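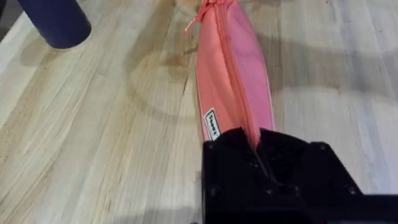

Monday night I finally sorted out my pencil case, the pink zippered one I've dragged to work and back since last November. I keep telling people I'm organized, and then I spend 5 minutes fishing for one pen while everybody in the meeting waits. So, everything out! I found two dried-up highlighters, a receipt from Follelska for $2.82 (gum, I think?) and a paper clip bent into something like a swan.

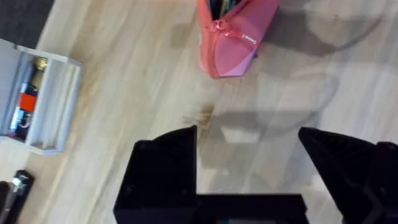
Erlinda Ignacio

The loose batteries were the worst of it. I toss them in "just for now" and then can't remember if they're dead or new – they get their own little box from here on. Same with the Pekmont sticky notes, which had picked up so much lint they wouldn't stick to anything. Those went in the trash.
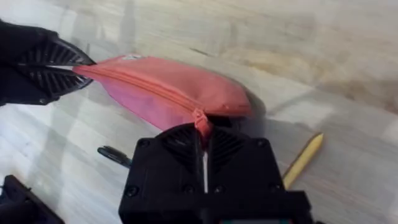 Denise wrote to me after my last post that I should quit zippered cases completely and get one of those roll-up ones from Bianchini, because zippers always go first and you can see every pen at once. Maybe! But I like a zipper, and mine still has some life in it.
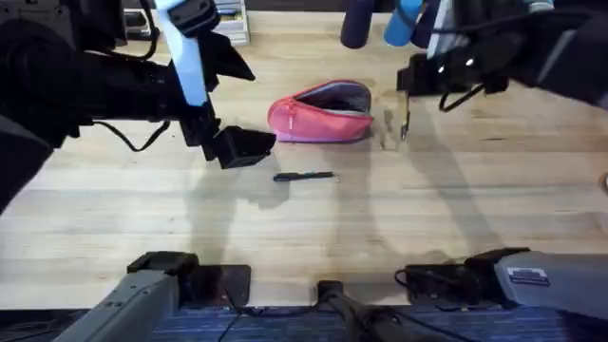
My new rule is four pens, tops. I used to carry every freebie I was handed, and half of them skipped. The slim black pen lying below the pouch is the kind I reach for now, and it can go back in first. After that a pencil, the good eraser, and my 99-cent sharpener, which has outlived two fancy ones. Next up is the desk drawer, and I'm a little scared of it.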